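Shelving that gets touched every day

Svetozár Kollár has fitted out storerooms for Sollton for most of his working life, and he begins with the surface. "People ask for the load rating first. I ask what they will be sliding across it," he says. His current preference is a smooth, glossy panel with a rounded front lip, because items come forward without catching and a cloth runs over the edge in one pass.

The upper shelf is where he is strictest. He sets the uprights first, levels them, and hangs the top panel before anything below it. "If the top is out by 2 millimetres, every shelf under it looks wrong – and you will be blamed for all of them."

Depth matters as well. For general use he specifies 400 millimetres, and 447 only where boxes demand it. Anything deeper, he says, collects things at the back.

Colour is a later decision. Kollár used to order grey throughout and changed his mind in October, after a job at Mevelau.
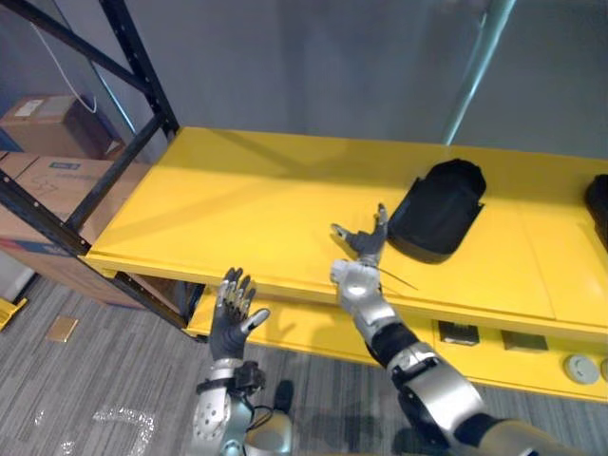

"Yellow shows dirt, so it gets wiped," he says. "It also shows a dark item at once, even from the doorway." He accepts seams between panels provided they are flush, and checks each with a fingernail before signing off.

His colleague Vlastimil Matoušek disagrees on gloss and would use a matt finish under strong lighting. Kollár concedes the glare. "I would move the lamp," he says. He is due to measure the next storeroom on 20th February.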